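Robots take on the shirt folding at Jiltport uniform depot

Staff at a Jiltport uniform supplier have handed part of the folding over to a two-armed robot, and the company says no one on the floor will lose hours because of it.
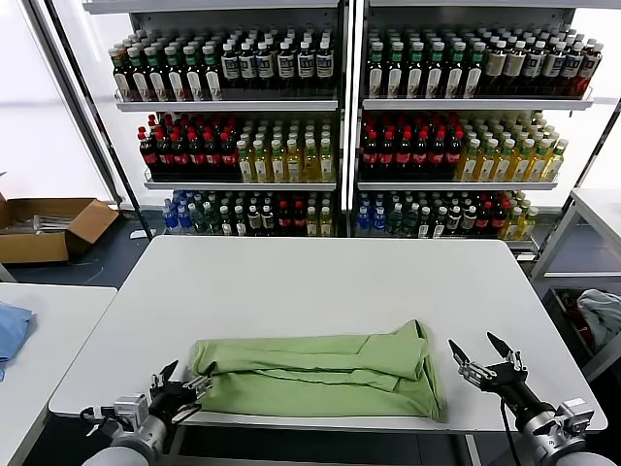
JILTPORT, August – Udham Workwear, which launders and repacks uniforms for shops, clinics and warehouses, has put the first of its folding stations into regular use. The arms work at a white table and fold T-shirts and other light garments with a pair of black two-fingered grippers.

The depot handles 700 garments on a normal day. Until this winter, all of them were folded by hand on two shifts. The robot now does 155 of those, most of them plain shirts in standard sizes. Overalls, aprons with long ties and anything needing repair still go to the hand tables.

Udham employs 54 people at the site. Eight have been trained to run the station, a course that took them off the folding line for part of each shift. They load garments, clear jams and check the finished folds before they are bagged. The training carries a higher pay grade, which the company agreed to after talks with staff in autumn.

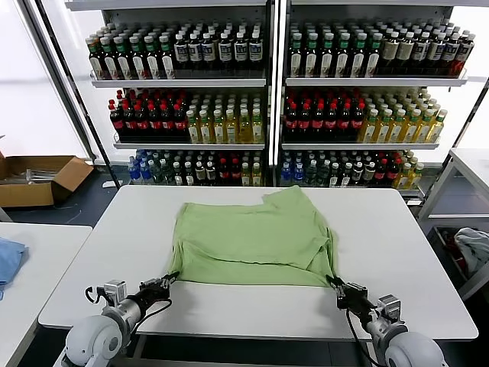 Workers had asked for two things before the trial began: a written promise on hours, and a say in which garments went to the machine. Both were given. A list is now kept at the supervisor's desk, and staff can strike off any item they think is quicker to do by hand. Polo shirts came off it in the first month and have not gone back on.

Speed remains a sore point. An experienced folder is still well ahead of the robot on a single shirt, and some on the early shift say they spend too long waiting for it to finish before they can bag an order. Others have welcomed the change. Sore wrists and shoulders were the most common complaint in the depot's last safety survey, and folders now rotate off the hand tables more often.

The software was supplied by Tipoki, which also looks after servicing. A second station is planned for the company's smaller depot at Jerketura, where staff will vote on it first. Udham says the agreement on hours will be reviewed with workers at both sites next January.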